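Office Procedures, Unit 4: Paper Files and Desk Trays
Handout + notes, bring to lab

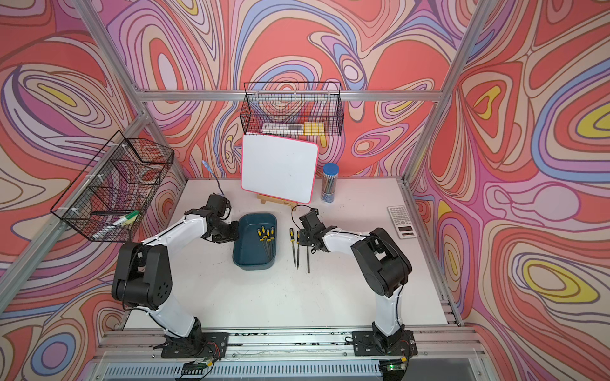 Picking up where we stopped. We did naming last time, now sorting and the tray. Read the Pindetti chapter on filing if you haven't, the short one, skip the history part.

Three stages for any file:
- in (arrived, not looked at)
- working (somebody is using it)
- out (goes back to the cabinet or to another office)

A tray holds ONE stage. Mixed trays are where files get lost. If you only have one tray, decide what it is for and label it. Most small offices pick "in".

Sorting order
Rough sort first, fine sort second. Rough = by client or department. Fine = by date inside the group, newest in front. Don't fine sort while you are still rough sorting, you will do it twice.

Clear a space before you start. Files get fanned out so the tabs show, tabs all facing the same way. Pull anything with no label and put it to one side. Do not guess. Unlabeled goes last, when you know what is missing from the other groups.

Moving files
Small groups. Hold by the spine or the folded edge, never by the tab, tabs tear. Tap the bottom edge on the table to square the group, then lower it into the tray. Dropping it in bends the corners and loose sheets slide out the top. Check nothing is sticking out over the side.

How full is too full
If you have to push, stop. You should be able to flip through with one finger. Past 50 sheets a folder needs splitting, mark them 1 of 2 and 2 of 2 on the tab. Same client name on both, spelled the same!

Color
Color is for groups, the label is for the file. Never color alone. Some people can't tell certain colors apart and the supply closet runs out of blue anyway. Write the key down and tape it inside the cabinet door.

Practice set (the Zesell Supply folder pack)
There are 26 files, one for each letter. Rough sort into A to M and N to Z, 13 each. If your halves don't match, something is misfiled, go back and look before you fine sort. Then the Vashisht case: two clients with the same last name. Use first name, then city. Write down which rule you used becuase we will compare.

Cross references
File under the name the client uses now. Old name gets a single sheet that says "see" and the new name. Flever changed its name in the case packet, so do that one as well.

For next time: finish the practice set, read the section on retention (how long to keep what), bring you label key. Quiz covers stages, sort order and cross references. Color not on it.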